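Two grippers, one tray of capacitors, and my doubts

Fri 18 October

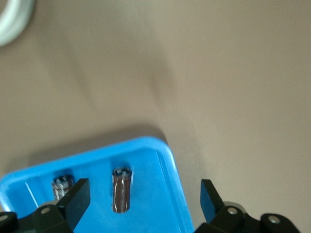
I've had the Skatow two-finger gripper on the arm since March, and last week the Briem finally showed up so I could run them against each other. The pitch for the Briem is that it's "adaptive," a word I've learned to read as "more joints." The Skatow is a plain black linkage with flat fingers, and for small parts I keep wanting to hate it. My test is dull on purpose: pick a capacitor out of a blue plastic tray, put it down somewhere else, repeat. With the fingers wide open, one sits over the tray and the other is clear out past the rim, above the tabletop. That's a lot of travel to close on something this skinny, and the raised lip is right there waiting for the outside finger. You have to come in higher, or open less, and the stock controller from Clamum only lets you set the opening if you dig for it.

So I dug. With the opening set by hand, the Skatow got 33 picks before it knocked a part over. The Briem managed over 30 too, but it cost me $199 more and I spent two evenings getting its driver to load. Maybe it shines on odd shapes. I don't own many odd shapes.

The wrist camera is the part I'd argue about. People on the Sirketside forum swear by it. I find that anything past the tray goes soft, and a part standing behind a finger is half hidden at exactly the point when I'd like to see it. An overhead camera might do more for me than either gripper, and I already have one in a drawer.

I'm keeping the Briem until the return window closes. Next I'll try both with rubber pads on the fingers, which I suspect will matter more than the linkage does.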